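Prukwood Grasp Planner for Soft Goods

14 Feb edition notes apply to all current licences
By Nermina Yordanov, 2026-02-14
3 min read

Prukwood is a planning and perception package for two-finger grippers that handle bedding, towels and other thick textiles. It takes wrist camera video, finds folds and edges that can be held, and passes a grasp point and finger width to your controller.

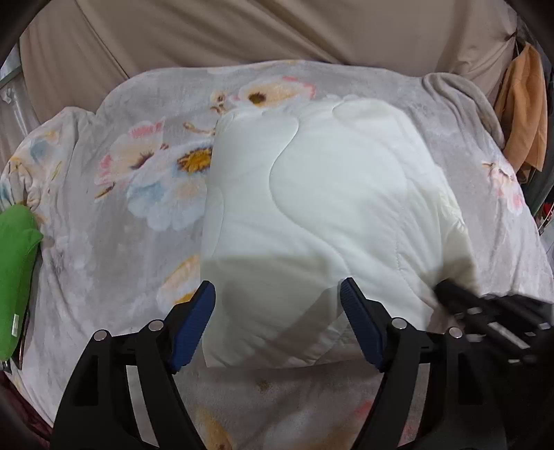
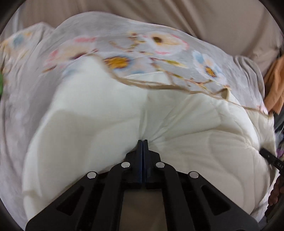 White quilted bedding with a flower-printed fabric, seen from the gripper: fingers open in the first view, closed on a pinched fold in the second.

What the software does

The fold finder separates stitching from true creases, so a curved seam is not offered as an edge. Printed fabric is treated as one surface - the pattern is ignored when the outline is drawn. Where two grippers share a piece, the planner keeps a clear zone round each set of fingers.

A replay tool steps through any saved run and shows the chosen grasp beside the ones that were turned down. Labels can be corrected there and exported.

Licence and support

Each licence covers 2 grippers on one workstation. Updates are included for 48 months. Support is handled from our Steltcombe office; ask for Hamisi Chege. The next release is planned for April and adds a planner for pillowcases.

Related items
Prukwood Replay Viewer
Bošković camera calibration kit
Controller bridge, Bideddale version
Setting finger width for thick fabrics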